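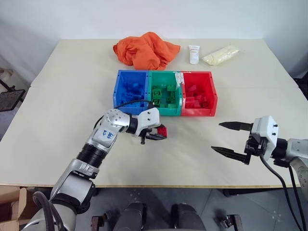
Edit Takács would like it known that she did not set out to build a machine that tidies toys. "I wanted arms that could follow me around a bench and hand me things," she says. "That was June. You can see I've lowered my standards."

She works out of a shared workshop in Verkembridge, where members pay by the month and argue about shelf space. The project is called Plitura, a name she says means nothing, and its task so far is to put colored toy blocks into plastic bins of the same color. I came on December 15, 2024, fairly sure that two arms on a stand were a lot of metal for a job any toddler can do. I told her so before I had my coat off.

"Sure," she says. "A toddler is a much better machine. I can't afford one of those either."

What did it cost? She puts the parts at $2,000, a figure that leaves out her evenings and, I suspect, a few orders she would sooner forget. Much of that went into the arms, bought used. The control board is a Pulance. The white brackets at the wrists took 3 versions, and she isn't fond of the current one.

I ask whether the thing understands color or has just been told where to go. It's the question I would put to anyone showing off a robot next to a row of bins that never moves. She doesn't dodge it.

"Right now, if you swapped the red bin and the blue bin, I wouldn't bet my lunch on it," she says. "It has seen them in that order every single time. I've been lazy about that."

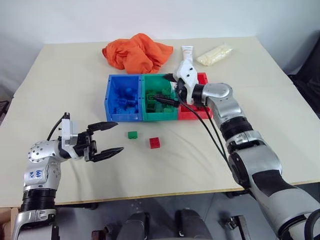 So the blocks are sorted by habit? "Partly by habit. The blocks land in different places, and it has to find them. That part is real. The bins, I grant you."

She keeps a paper log of her runs, and she let me read it. Her rule is 100 tries before she changes any setting, a rule the log shows her breaking twice in one week. Failures are marked with a single letter. D is for dropped, W for wrong bin, and Y is for Yang, the name of the old laptop that runs everything and freezes when the heater comes on. There are a lot of Ys.

I wonder out loud if a better laptop would do more for the project than another month of tuning. "Probably," she says. "But tuning is free."

Her next plan is to drop the blocks and try socks, and here I can't follow her. Blocks are stiff and keep their shape. Socks do neither. Takács says the grippers would need softer tips and she would need "a whole different idea of what picking up means," and she hasn't got one yet. She has started collecting odd socks from other members anyway.

Would she sell Plitura to somebody? "To who?" she says, and goes back to her log to look for a pen.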